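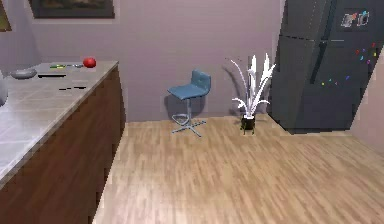

I bought the Ambrosio stovetop coffee pot in January, from the little hardware shop in Vodcombe, and I've been meaning to write it up ever since. It's the three-cup size, and it replaced a Gramgate that had served me well for 9 years before the handle finally gave up.
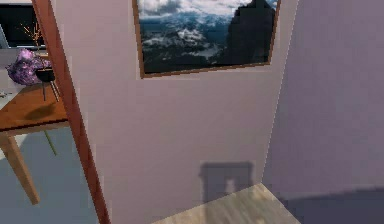

The coffee is lovely, I'll say that first. It comes out dark and smooth, with none of the burnt taste I used to get if I wandered off to feed the cat. You do need a low flame and a bit of patience, mind – mine takes about 3 minutes longer than the old one did, and I've learnt to put the toast on after it and not before.

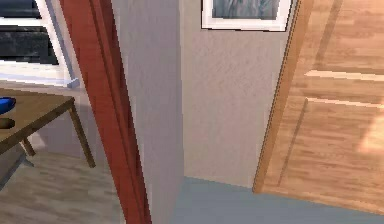
My one grumble is the rubber seal. It's a fiddly thing to get back in after washing, and a spare costs 70 pence plus postage from Filtstead, so I bought a handful at once and keep them in the tea towel drawer. The lid is a touch loose as well, though it's never fallen off when pouring. I'd happily buy another, and I've already told my sister to.

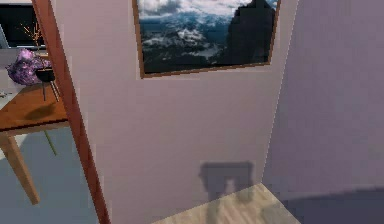 Margaret wrote underneath that hers went stiff at the seal too, and that a minute in warm water before fitting it made all the difference.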